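Flerham open house: soup, carpet tiles and the kitchenette

Wed 30 April

I have a weakness for buildings that let the public in once a year. I don't much mind what goes on in them. I have queued to see a sewage pumping station and enjoyed it, so when Flerham opened its doors for the afternoon I was there at the gate with my sandwich, ready to be shown some offices.

Flerham, for those who don't live out our way, is the long low building behind the Brustport bus loop. It used to make shop fittings and now it rents out rooms by the month to small outfits that need a bench, a desk and somewhere to park. The biggest tenant is Wulotex, who do samples for upholstery makers. Next to them is Wannasri, a food business that started with jars of curry paste and has moved on to soup. The rest are names on a board in the foyer, several of them with one letter missing.

We were given a sticker and a photocopied map on which the toilets were marked twice, in two different places. Neither was right. There were 22 of us in the first group, which was a few more than the corridor had been built for, and our guide was Duyên Thân, who runs the front desk and who walks backwards better than anyone I have ever followed. She did the whole of the ground floor that way, including a fire door.

Wulotex first. I'd expected rolls of fabric and there were rolls of fabric, stacked on racks up to the ceiling and tagged with paper labels in very small handwriting. The sample books are put together by hand at a long table. You take a square, you punch it, you thread it, and then you do it again until home time. The current book has 237 squares in it, a good third of which I would call grey. The woman at the table said they were not grey. One was Pewter, one was Harbour, and one, which I'd have sworn was the same as Harbour, was Old Harbour. I was allowed to punch a square myself and got it crooked. She put it quietly to one side.

They also have a rub tester, a small machine that scrubs a piece of cloth back and forth until it gives up. It is the most soothing thing in the building and somebody should put a chair in front of it. A bloke from my group stayed behind with it and had to be fetched.

Wannasri smelled wonderful from two doors away and that, I'm sorry to say, was as close as we got. Hairnets were needed and the hairnets had run out with the school group in the morning. We looked through the window in the door, a few at a time, at a person in white boots hosing a floor. There was soup afterwards in paper cups, pumpkin with a lot of ginger, and I went back for a second one by the honest method of joining the queue again without my hat.

Upstairs is all meeting rooms. They are named after rivers and have carpet tiles in two colours of brown, laid in a pattern that looks like a mistake until you see it has been repeated in every room. In one of them a slide show about the history of the site was playing to four empty chairs. I sat through it out of politeness. The roof was replaced in January, and there are a great many slides of the roof.

And so to the kitchenette, which I'd been looking forward to. I hold that you learn more about a workplace from the spot where people make their coffee than from anything on the map, and Duyên seemed to agree, as she gave it longer than the boardroom. It's shared by everyone on the upper floor, around 30 people on a busy day, and it has the usual politics. Milk is labelled. There is a roster on the fridge, with some names crossed out and written in again further down. The counter is beige, the shade of beige that was bought in bulk for every office I ever worked in, and the coffee machine has pride of place along the back of it.
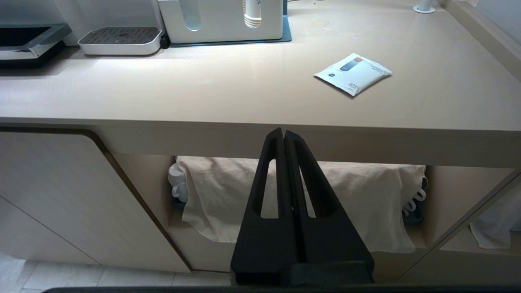
My own view is that the cups are the best-run thing at Flerham. They're white, they're stacked in a white holder with cutouts down the front so you can see what's left, and the holder gets its own teal-blue mat, like a cat. Whoever set that up has thought about it. The rest of the counter is more relaxed. A little white sachet was lying out by itself on the right, unclaimed, and not far from it was a faint ring on the beige where some mug had once stood longer than it should have. I warmed to the place at once. I asked whether there was a rule about wiping down and Duyên said there was, and that it was laminated, and left it there.

We finished in the yard, where you could look at a loading dock if you wanted to. I did want to, but the rain came over from the water side and the group broke up under the awning. Two people asked about renting a room. I asked whether the rub tester would be running next year and was told it runs every day.

If you're going: the bus is easier than parking, the stairs by the foyer are steeper than they look, and the lift is slow but it does come. Entry is free. Get there before the school group if you want a hairnet.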